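3.2 Containers and transfer of laundry

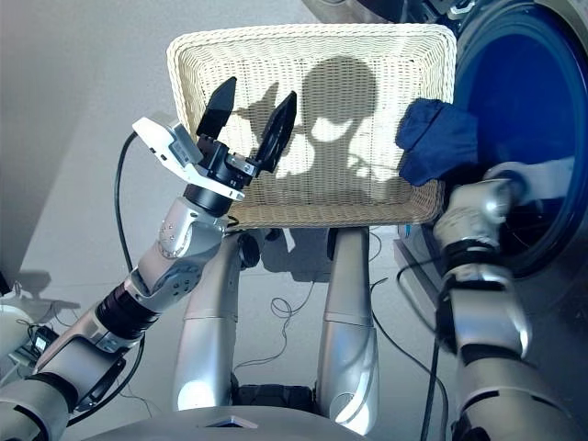 Figure 3. Wicker basket in front of the washing machine, with one navy blue cloth over the rim.

The second part of the study concerns the container in which household laundry is carried to and from the machine. Earlier work on domestic washing has dealt mainly with the wash cycle itself, and the container is usually mentioned only as part of the setting. We treated it as a variable. Four types were compared: a rigid plastic tub, a folding fabric bin, a wire crate and a woven basket of the kind shown in Figure 3. The Melten households used the container they already owned for the first five loads and were then given one of the other types.

A transfer was defined as the movement of one or more textile items across the rim of the container, in either direction. Items that came to rest on the rim were coded separately as rim contacts. In total, 1,857 transfers were coded from the Melten households. The Khondokar households, which joined the study in August, followed the same protocol but are reported in Section 3.4.

Rim contacts were most frequent with the woven basket. Two properties of the basket appear to contribute. The first is the slope of the side walls, which brings the rim outward and places it nearer to the door of a front-loading machine. The second is the surface of the weave, on which light cotton items slide less readily than on molded plastic. An item released early therefore tends to stay where it lands, with part of its length inside the container and part outside. Small cloths and pillowcases accounted for most such cases. Heavy items such as bath towels generally fell to one side under their own weight.

An item on the rim was scored as "in the container" only when more than half of its visible area lay inside the upper edge. This rule was adopted after the two coders disagreed on 20 items in the pilot set. It does not resolve every case – a crumpled cloth has no clear outline, and its area must be estimated – but agreement improved once the rule was in use. Disputed items were left out of the totals in Table 2.

Lighting also affected the coding. In rooms with direct sun, shadows fell across the floor and into the container, and the edges of dark items were difficult to separate from the shaded weave. Pale containers gave better contrast with dark textiles but poor contrast with white ones. We did not correct for this. Loads washed in the evening were coded under ceiling light and showed fewer disputed items, although the number of evening loads was small.

Container position was recorded relative to the machine door and assigned to one of three zones – front, side or remote. Zone boundaries follow the Iton floor plan scheme, with the front zone shortened to suit narrow laundry rooms. Containers placed on top of the machine were assigned to the remote zone.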